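2023-09-30, Sturnden bench, window side

Left gripper faulted again this morning. Third pick of the small-parts run, arm was on its way down to the ledge.

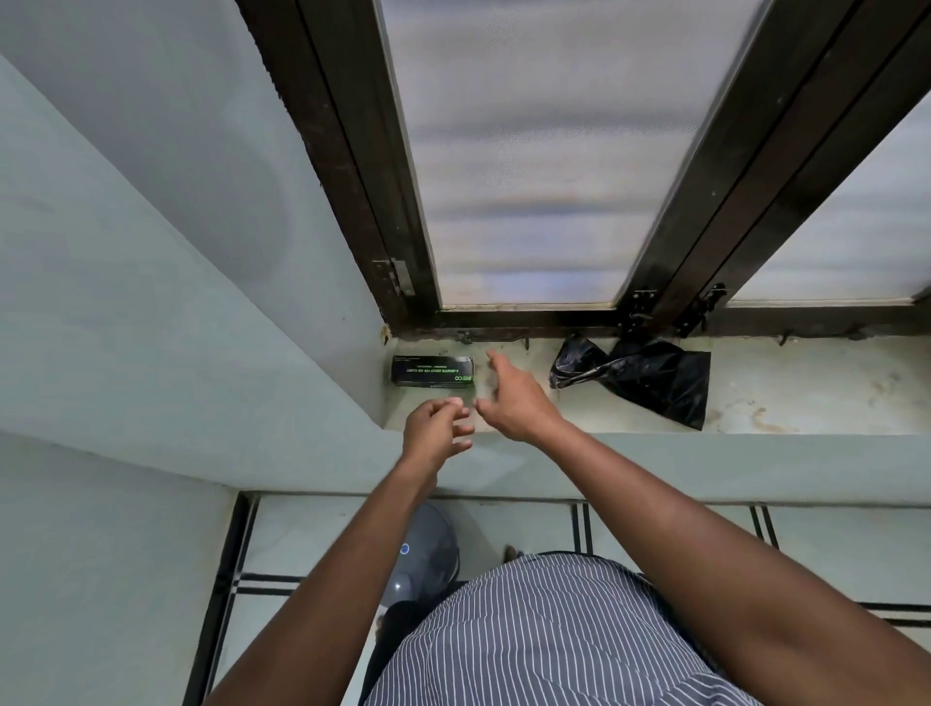
Fault text was "finger position error" then the whole left arm went limp instead of holding. That second part is what bothers me. Position error we have seen before, fine, annoying. But it's supposed to freeze in place on any fault and it sagged until the elbow was resting on the ledge lip. Nothing broken. Scuff on the forearm cover.

What I had running:
- pick sequence from the Orncombe branch, no edits
- speed limit 40 percent
- brake check at startup: passed (log says so anyway)
- right arm extended

Tried in order:

1. Clear fault, rerun. Got through 5 picks, same fault, same limp arm.
2. Power cycle at the wall. Same.
3. Swapped finger cable with the right side. Fault FOLLOWED THE CABLE. So the position error is the cable, or the plug on it. Wiggling near the strain relief makes the reading jump, up to 100 counts with the fingers sitting still.
4. Spare Trokov cable on the left. Ran a full set, no faults.

So position error = bad cable, tagged it red and put it in the reject drawer. Do not put it back in the good drawer, I think that is how it got back on the arm in the first place.

Limp arm is a separate thing. Pulled the config and the left side fault action is set to "release" where right side is "hold". Release is what we use for hand teaching. Somebody (probaly me) saved the teach profile over the run profile on the left. File date is from the week we did the ledge positions, so that fits.

Set it back to hold. Then unplugged the good cable on purpose mid move, arm low, foam under it, nobody inside the tape. Arm stopped and stayed put. Did it again with arm raised. Stopped, small drop before the brake caught, a finger width maybe. Want that measured properly.

Hold delay is 2000 ms in the teach profile!! Run profile has it much shorter. If the delay got copied over too then hold alone wouldn't have saved us. Checked, run profile is ok now on both sides. Need to diff the rest of it line by line, only looked at the fault section so far.

Other stuff noticed
- fingertip pads on left starting to peel at the inside edge, glue not great. Şimşekoğlu pads on order, not due till November
- small parts slide if placed near the front lip, it's rounded. Keep pick points toward the back
- frosted or ribbed glass helps but when sun comes round the vision still misses the smaller washers. Not today's problem

Rules until the diff is done:
- no hands on the ledge side while the left arm is powered, even parked
- startup: read the fault action off the screen for BOTH arms before enabling. Must say hold
- teach profile gets loaded by hand only, never saved from the run screen

Still to do
- write up the limp arm as a near miss. It counts, I had been reaching in there to straighten parts between runs and the e-stop was behind me
- move e-stop to the front of the bench
- make run profile read only, ask Orncombe how they did theirs
- cut open bad cable, look for the break
- measure the drop with arm raised, empty and then with a part in the fingers

Left it powered down, key in the box. Good cable is still on, dont swap it.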